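Chapter 4
Gathering Examples

4.1 What an Example Contains

A learning system of the kind treated in this book is not given rules for a task. It is given recorded performances of the task and is fitted to them. Each performance is called an episode. An episode holds the joint positions of both arms, the commands sent to them, and the pictures from every camera, all stamped against one clock.

The running case in this chapter is the Skistonen set, collected under Leonora Lumanlan. It holds 451 episodes, recorded on a table with two arms inside a black cloth enclosure. The cloth keeps daylight off the work, so that an episode recorded at 8 a.m. can be compared with one recorded in the evening.
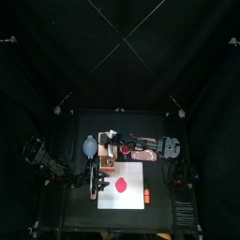
Objects are moved between episodes. If the box always stands in the same spot, the system may learn the spot and ignore the box. Lumanlan's group changed the layout after every 3 episodes and wrote each change in the session log. Padilla and Javier, who worked on an earlier set, changed it only once per session, and the fitted system failed whenever the box was turned by more than a few degrees.

4.2 Views

A fixed camera gives the position of the arms relative to the table. It gives little information about contact, as the arms often cover the very part being handled. A wrist camera moves with its arm and holds the fingers at a nearly constant place in the picture. Its weakness is that the background changes with every motion. Most sets therefore record both.
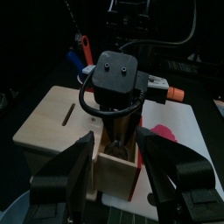 Figure 4.2. Wrist view of the wooden box, with the other arm reaching down to its square opening.

4.3 Rejecting Episodes

Of the first 100 episodes in the Skistonen set, 91 were kept. An episode was rejected if a camera dropped out, if the clock stamps drifted, or if the operator stopped before the end of the task. Slow or clumsy episodes were kept, provided that the task was completed. Section 4.4 takes up whether they should be given less weight.

Copyright Clarkemari Press. Contact the publisher | Back to top
Shares: 3 | Comments: 0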